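The county says 3044 signatures came in on the petition to close the Wutitz polling place and send us all to Matden. It needs 2381 to make the March ballot. That's a big cushion for an idea I have never once heard a neighbor bring up.

So who collected them? Chisholm, a petition outfit paid by the signature. Perfectly legal. But please stop calling it a "groundswell," county website.

I asked the clerk's office how many names get checked. Answer: a sample of 100. I asked how the 100 get picked. Answer: "by the software." The software is Modance. I asked what Modance does with a name that's on there twice and got transferred, then got voicemail.

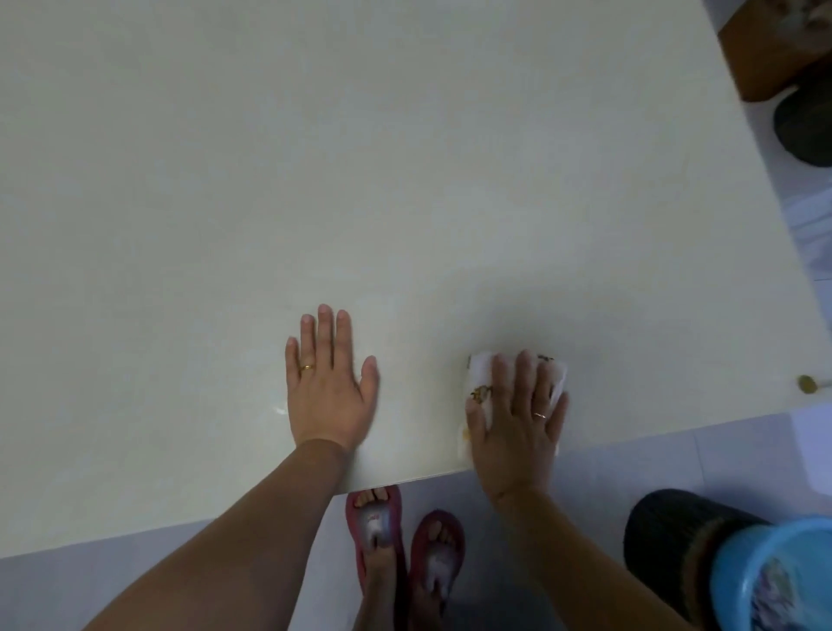
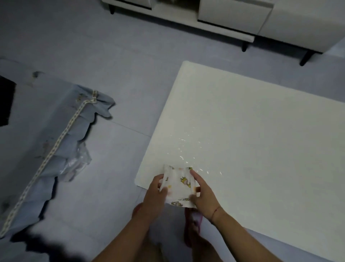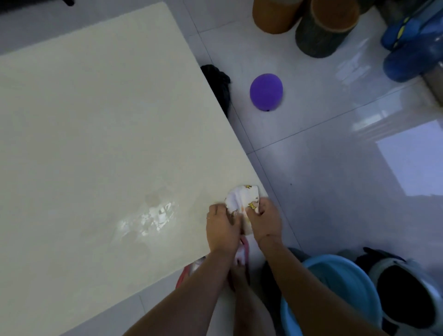 The notice dated 17/01/2023 says anyone who thinks their name was signed for them can get it taken off. Fine. Except you have to do it in person, at the counter, in the middle of a workday, and they close for lunch. Whoever wrote that has not spent much time with both hands on a diaper, like the giraffe one in the second picture. People at home with a baby are the same people who will have the hardest time getting to Matden to vote, and I'd like to know if that crossed anybody's mind.

Catalina Ledesma spoke for the petition at the last meeting and said the new site is "5 minutes farther." From where? By car, at what time of day? The bus doesn't go there at all on the route map I have. I asked for the study. There's a slide.

And the savings. The slide says closing Wutitz saves money but gives no dollar amount. If you know the number, put the number on the slide.

Maybe all the signatures are good. Maybe the move even makes sense. I'd still want to see the sheets before March, and so far I've been told they're "being processed."

If you live in Wutitz, call and ask if your name is on it. Then tell me what they said, because I keep getting voicemail.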